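Friday, March. Gripper bench, equipment planning for next quarter

Went through the open lines with the supplier sheets side by side.

Replacement finger sets: Prikgate wants 777 for a pack of 6, pads already bonded. Atinga sells bare jaws for less, but then we cut and glue the pads here, and last time that ate most of a day. Leaning Prikgate. Ask if they will split a pack.

Pad stock: one roll left. Edges fray first, faces hold up longer. Budget for 10 pad changes and revisit in summer.

Second hand-held unit: Lurkanex quote is 1,606 without the mount. Mount is a separate line and they have not priced it. Do not submit until they do. Lead time also missing from the quote.

Test objects: plastic shuttlecocks stay on the list. Cheap, light, thin ribs, easy to crush if the closing force is set too high. Buy a tube out of consumables, no purchase request needed.

Table: keep the white top. A darker mat was on the Starkdale wish list, moved to next year.

Open: does the spare-parts line cover fasteners, or do those go under shop supplies? Check the old request before filing.

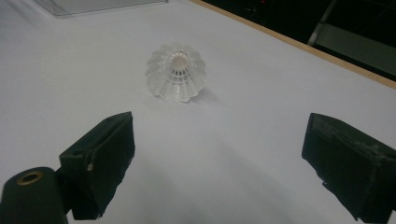
Shuttlecock on the white top, current fingers. Note pad edge on the left jaw and scuffs on the right.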